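Teaching a Robot by Hand: Your Questions

Do I need to code?
Nope! You steer the arms by remote and the robot records every move.

How many tries does it need?
Our basket task at Lockyer took 67 runs. Natanael did 18 before lunch and still wanted more!

Where do I start?
Pick two baskets, a desk and one small thing to move. Go slowly near the rim, and keep the hand open until you're right over it.

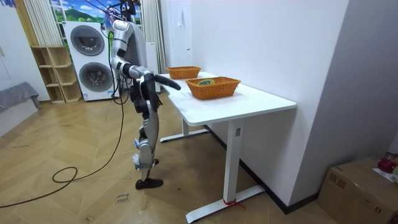

Reaching over the desk, two wicker baskets

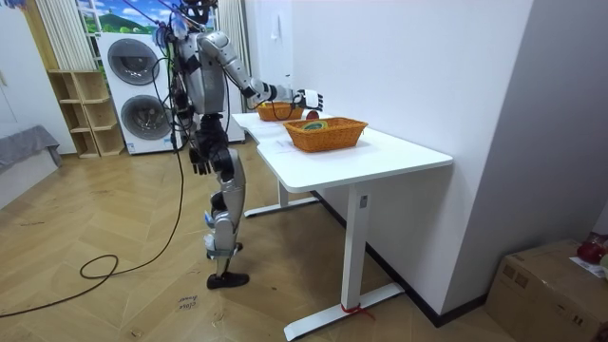 Can I join a session?
Yes, please! Write to Zewditu Gebru. Groups are 4 people, and we start again in February.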